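Ticket 507: wrist view washes out when the gripper closes, arm stops short
Opened by: workshop bench 2, Rurnalwood shared shop
Status: open, workaround in place
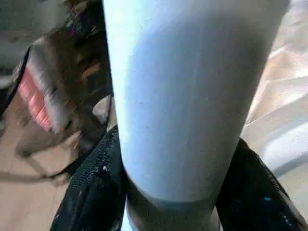 The grip itself is fine. The fault comes after the fingers close. The detection script loses the edge of the part, reports "no object," and the arm holds position until the 19 second timeout runs out. It happens on white parts only. The same program runs clean with the gray and black test pieces.

Setup
Arm: Tredora kit, built here in May, stock servos except the wrist
Gripper: two black fingers, printed in the shop
Controller: Trunton board, firmware 802
Script: our own, in the shared folder under "pick_taper"

Log

9:40 am. Ran the pick cycle ten times on the white part. Seven stops. Error is the same each time, raised right after the close command.

10:15 am. Swapped the camera cable in case frames were dropping. No change. Put the old cable back.

10:50 am. Checked the saved frames. The side of the part toward the light is close to pure white and the rest is in soft gray-blue shadow. The script picks up the line between bright and shadow and takes it for the edge of the part. The width comes out too small and the check fails.

11:30 am. Turned auto exposure off and set it by hand. At 2,000 the left side still clips. At 802 it holds detail but the black fingers go solid and the finger check fails instead. (Same number as the firmware, no connection.)

1:20 pm. Exposure at 1,100, bench lamp moved to the other side and turned to face the wall. Ten runs, one stop. Better, but I don't want the program to depend on where somebody leaves the lamp.

2:05 pm. Tried masking the background in software in case the clutter on the bench was adding false edges. Stops went from one to one. Left the mask in.

Workaround
Load the profile named Yen before running white parts. It sets the manual exposure and skips the width check after closing. Use servo current to confirm the grip. Keep the speed at half while that check is off.

Still to do
Rewrite the width check so it compares against the frame from before the close.
Try a diffuser over the lamp.
Find out if firmware 802 changed the default exposure. The older build notes don't list a value.

Please add your runs below if you use the arm before this is closed, with the lamp position.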